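Juni, von Regula Fuchs
Lesezeit: 2 Minuten

Wer mit Tahmineh Mahmoudi über das Schlafen spricht, sollte Zeit mitbringen -- und am besten schon eine Kanne Tee. Seit sie bei Rekham im Schichtdienst angefangen hat, führt sie ein Schlaftagebuch, 1097 Nächte sind inzwischen darin verzeichnet. «Am Anfang wollte ich nur wissen, ob ich mir die Müdigkeit einbilde», erzählt sie und lacht. 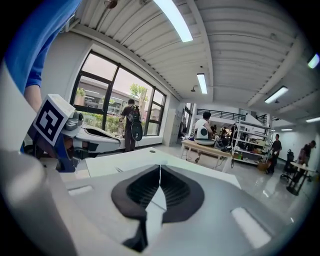
Handarbeit über einer hellen Fläche.

Eingebildet war nichts. Mit 41 schlief sie nach der Spätschicht selten vor drei Uhr ein, und dann kam ja auch schon bald der Nachbar mit dem Hund. «Ich lag da und rechnete aus, wie viele Stunden mir noch blieben. Das ist das Dümmste, was man machen kann!»
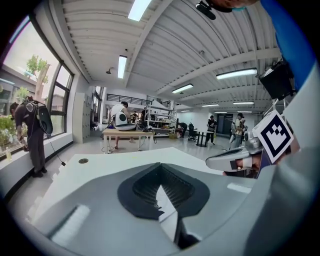
Den Wecker hat sie deshalb umgedreht, das Telefon liegt nachts in der Küche. Von ihrem Kollegen Montri Paisan übernahm sie den kurzen Mittagsschlaf, den sie früher, wie sie zugibt, für eine Sache von Grossvätern hielt. «Und jetzt verteidige ich ihn gegen alle, sogar gegen meine Mutter.»

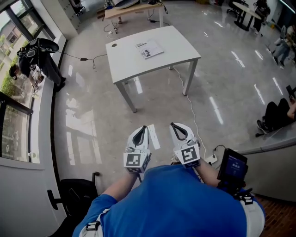 Blauer Ärmel, grauer Boden, beide Hände beschäftigt.

Ob sie das Tagebuch weiterführt? «Im Sommer lasse ich es vielleicht liegen», sagt sie und schenkt noch einmal Tee nach.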